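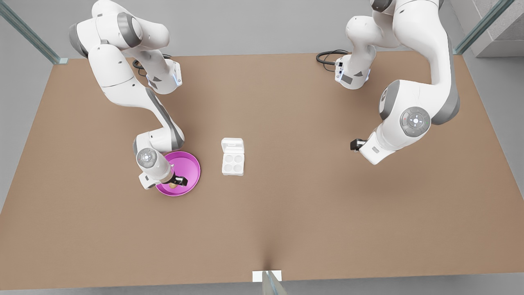 Filed under: Grant Updates, Rural Stays

Hi Shahnaz,

I know the form says two pages and no more, and I know I'm going to run over, so get yourself a coffee. This is the second progress report on the Prado guesthouse and it covers everything from the spring opening through the end of October. The spreadsheet went in through the Trurkon portal last night (it took me three tries to upload, the portal still hates my column headings).

The short version is that we're open, people are coming, the walks are a bigger hit than the cooking, and the bathhouse is late. Now the long version!

The rooms

All four guest rooms in the main house are finished and taking bookings. When I wrote to you last, the two upstairs at the back still had no shutters and the corner one smelled of linseed oil so strongly that I slept in it myself for a week with the window open just to see whether a paying guest could stand it. They couldn't have. We left it until May and it's lovely now, and it has turned into the room people ask for by name, or they would if it had a name. They write "the one with the slanted ceiling and the view of the threshing floor." I've been meaning to paint names on the doors all summer.

We kept the old chestnut beams everywhere we could. One over the kitchen had to go and the replacement is paler than its neighbors, and every single guest looks up at it over breakfast. I've stopped apologizing for it. The stone floor in the hall was washed and oiled and left alone, dips and all, and I'm so glad we didn't let ourselves get talked into leveling it.

Breakfast is included, as promised in the application. Bread from Tanasano, our own eggs, the neighbor's yogurt, whatever jam is open. I had grand plans for a cooked menu and dropped them in June. Guests who are going walking want to be out of the house by 8:30, and the ones who aren't going walking want to sit outside with coffee until 11, and neither group wants an omelet.

Bookings

Between opening and the end of October we had 1,240 visitors to the property altogether. That's everyone: overnight guests, day visitors on the walks, and people who came for the cooking afternoons. I was nervous about this number when you asked for it in the spring and I'm very happy to put it in a report. September was the best month by a long way, and August was weaker than I'd hoped, with a gap in the middle when it was simply too hot up here for anyone to want to move. I'd like to try a lower midweek price for that stretch next year.

Most overnight guests stay two nights. I'd love to get that to three, and I think the bathhouse will do it when it's done. A couple who came in June are already booked for next June with her parents, and the parents have asked for the slanted ceiling, so somebody is going to be disappointed.

We started with bookings by email only, which was charming for all of three weeks. After I put two families in the same room for the same night (everyone was very kind about it, one family slept at my sister's) we moved over to Vekley for the calendar and payments. It takes a small cut of each booking, shown on its own line in the spreadsheet. It wasn't in the original budget and I've covered it from the marketing line, as you and I agreed on the phone. If you need that in writing in some more official form, tell me what you need and I'll send it.

The walks

This is the part I most want to tell you about. In the application I described the guided walks as an extra for overnight guests, something to do in the afternoon before dinner. They've become the main thing! The mule track down to Tanasano was cleared in April, and we now run the morning walk with a stop at the chestnut drying hut and lunch at the bottom, and a van ride back up for anyone who's had enough. Almost everyone has had enough. I've had enough myself some mornings.

The drying hut is what gets people. It hasn't been restored, only made safe, with the roof slates put back and the door rehung, and you can still smell the smoke in the walls. My uncle worked there every fall as a boy and he comes along on walks when his knee lets him. He tells the same stories in a different order each time and I've learned not to correct the dates. A lady from the coast recorded him on her phone for most of an hour and then sent us a typed copy, which I've printed and put in the hall.

We did lose some walking days to rain in May, and I hadn't planned anything for that. I ended up lighting the stove and letting people shell beans and drink wine in the kitchen, and I got a review out of it that called it "the highlight of our trip." So there is now a rainy day plan, and it is beans.

One request from walkers that I can't meet yet is signs. The track is easy to follow with a guide and not at all easy alone, especially where it splits above the stream. I've asked the town about putting up painted posts and have been told it will be discussed. I'll ask again after the holidays.

The cooking afternoons

Slower than expected. I had them down as twice a week in the application and we've settled at once a week, sometimes every other week in the quiet months. The people who come have a great time - flour up to the elbows, everyone eats what they made, nobody goes home hungry. But it's hard to fill places when the same people have just walked down a mountain that morning. I'd like to move the cooking to the evening and fold it into dinner, so guests make the pasta and then sit down to it. I tried it once in October with a group of friends from the city and it felt much more natural. If you're happy for me to change the activity plan, that's how I'd run it from March.

The bathhouse

So. You'll have seen the photos in July, with the walls up and me looking pleased with myself. The walls are still up. The roof is on, the plumbing is in as far as the outside wall, and then we stopped, because the old cistern behind the house turned out to have a crack along its back side and it can't feed anything until it's been lined. The mason can start in November if the weather holds, and if it doesn't, we're looking at February. I'd rather tell you February now and surprise you later.

The lining is quoted at 3,269, taxes included, and the quote is in the same folder as the receipts. I'm not asking for more money. There's enough left in the contingency line to pay for it, but my agreement with you says anything over the small repairs limit needs your okay first, so please treat this as me asking. The mason would like an answer before he orders the material.

Opening date for the bathhouse is now Easter. I've taken it off the Vekley listing until then so no one arrives with a swimsuit and a grievance.

People and pay

I'm still full time. We had one person helping with rooms and breakfast through the season, paid from the grant as planned, and she's asked to come back in spring with more hours, which I'd like to give her. The van driver is paid by the trip out of walk income. My uncle is paid in lunch, and he has views on the lunch.

What I need from you

Your okay on the cistern, first of all. Then a yes or no on moving the cooking to the evenings. And could you let me know whether the next installment depends on the bathhouse being finished, or only on the rooms? I've read that paragraph of the agreement over and over and can make it mean either one.

You also said you might come and see the place for yourself. Please do! Come in late winter if you want to see it with nobody here and the fog sitting down in the valley, or in May for the walk with the broom in flower. Bring shoes with some grip. I'll put you in the corner room if her parents haven't got it.

Still on my list before the year is out: chimney sweep, new mattress for the small double, door names, and a decent map of the track to leave in the rooms. Receipts for October are scanned, and the two that were missing from September have turned up in the van.

Warmly, and with apologies for the length,

Your grantee up at Prado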